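**Crack in white worktable top, fill it or replace?**

**gaetan_rey** · 11/6/20
Big white table in the shop, scuffed all over, gray marks that won't wipe off. I can live with that. But theres a long thin wavy crack running across the lower part of the top now. Bought it used from Bodin. Fill it? Flip it? New top? Bodin quoted me 1,229 for a whole new table, not happening.

**coste_b**
Can you catch a fingernail in it? If no, leave it alone. Mine had one for 7 years. Never moved.

**armelleA**
Disagree with coste. Cracks collect crud and then they creep. Fill it now while it's thin. Stular white repair paste, two passes, scrape flush w/ a plastic card. Done in an evening.

**coste_b**
Stular yellows. Seen it on two tops. Looks worse than the crack did.

**armelleA**
Yellows if you put it on thick. Thin coats.

**gaetan_rey**
Nail sort of catches at one end, not the other. Pic:

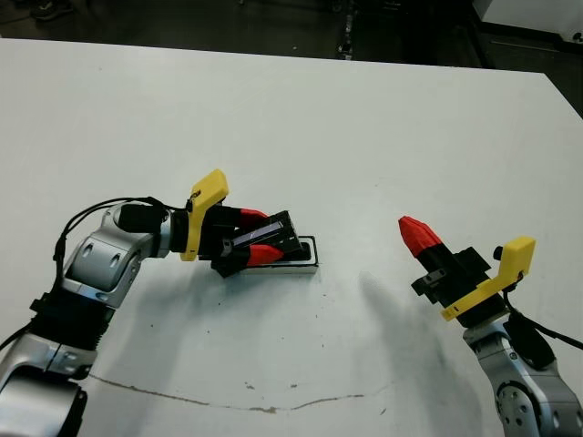 **quentin_g**
What do you use on the gray scuffs before filling, anything special?

**armelleA**
Melamine sponge, barely damp, light pressure, then a wipe with rubbing alcohol and let it dry. Don't scrub in one spot or you get a dull patch.

**quentin_g**
ok thanks. Have the same marks on a Wirkton desk, dish soap did nothing at all

**huguette.r**
Gaëtan it's your aunt. Your uncle's bench top went the same way, he put a sheet of hardboard over it and screwed it down. Swap it when it gets ugly. Cheap and no paste.

**gaetan_rey**
Hi Huguette. Thought about it but I like being able to wipe it down, small parts show up on white. Hardboard drinks up everything.

**coste_b**
Paint the hardboard?

**huguette.r**
Then you are painting every year.

**armelleA**
Before anybody covers anything, look underneath. If the crack goes through, paste is a waste of time, so is a cover really. Flashlight, get down on the floor.

**quentin_g**
Also is the thing level? Had a top split on me from one short leg. Everybody leaned on the same corner. Shimmed it, no more cracks

**gaetan_rey**
Checked. Underside is clean so it's surface only. One leg is off a hair, stuck a shim in. Going with the paste, thin coats, Baptiste can say I told you so in a year

**coste_b**
I will. Get the Betel instead if you can find it, dries harder and stays white. 6 bucks more, worth it

**armelleA**
Betel shrinks. You'll be doing a third pass.

**coste_b**
Third pass beats yellow.

**gaetan_rey**
Store only had Stular. Tape down both sides of the crack first or no?

**armelleA**
Tape, yes. Pull it before the paste sets up, not after. And the little dark specks, dont bother filling those, try the alcohol first, if they stay they stay.

**gaetan_rey**
k. first coat tonight, will post again in February if its moved any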